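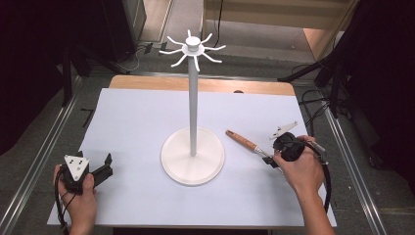
I drank instant coffee for most of my adult life and I was perfectly happy with it, so you can blame my sister for everything that follows. She gave me a bag of beans for my birthday in June (whole beans! I didn't own a grinder!) and it sat in the cupboard until guilt got the better of me and I went out and bought a cheap hand grinder to deal with it.

Well. I made one cup, and then I made another one straight after, and I was awake until three in the morning reading strangers arguing about water.

The beans were from a little roaster called Drukard, and I've since gone through four more bags of theirs. The dark one is my favorite, which I gather is the wrong answer. Everyone online wants you to like the light, fruity stuff. I tried, I really did — I bought a bag that promised peach and jasmine and what I got was hot lemon. My neighbor loved it, so she has the rest of the bag now.

What I've ended up with is very simple. I use 18 grams of beans and 300 grams of water, poured in three goes, and I stand there in my bathrobe like somebody waiting for a bus. The grinding takes 64 turns of the handle. I know that because I count them, and if the cat interrupts me I have to guess. My right arm is getting noticeably stronger than my left.

The one thing I'd spend money on again is the kettle. I had an old whistling one that dumped water out in a great big glug and drilled a hole in the coffee every time. The new one is a Trinutico with a long skinny spout, it cost me $76, and I complained about that for a week to anybody who would stand still. I've stopped complaining. It pours so slowly and neatly that I've started watering the houseplants with it too (cold, obviously).

I did go to the tasting morning over in Kumcombe, at the Sánchez bakery, and I'd say go if you can get there before nine. They line up little cups and you slurp off a spoon as loudly as you can, and it's so much fun once you get over the noise. I came home with a bag from Guatemala and two almond croissants, and only the bag made it as far as the kitchen.

Next up is cold brew, before the hot weather's over. I've got a big jar soaking in the fridge right now and it comes out tomorrow at breakfast.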